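Stakden Housing Co-operative: progress report to the Crabtree Fund
13 November 2023

Hello again from Skusbridge! I promised you a proper update once the roof was on, and the roof is on, so I've run out of excuses.

All 52 flats now have their outside walls, and the first two floors are plastered. We lost 60 days over the drains (the old mill culvert wasn't where the map had it, you may remember my grumpy email) and I don't think we'll get them all back. Gonon, our builders, have put on a second crew and reckon January for the lifts.

Money next. We're inside your grant on everything except the windows, where the price went up by £200 a flat. Members voted to cover that from the share fund – it was a long evening, but it went through.

Five flats still have no buyer, all on the north side. I'd like to offer those to renters on the council list and would love to hear what you think before we put it to members.

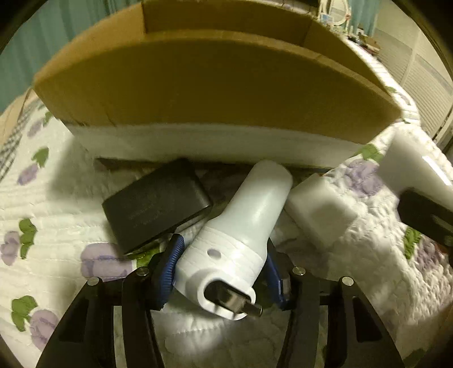
Page 5

Still to sort out: the bike store, the bin lorry's turning space and who pays for the street lights. The council says us, we say the council. I'll send the revised cost sheet as soon as Gonon have signed it off.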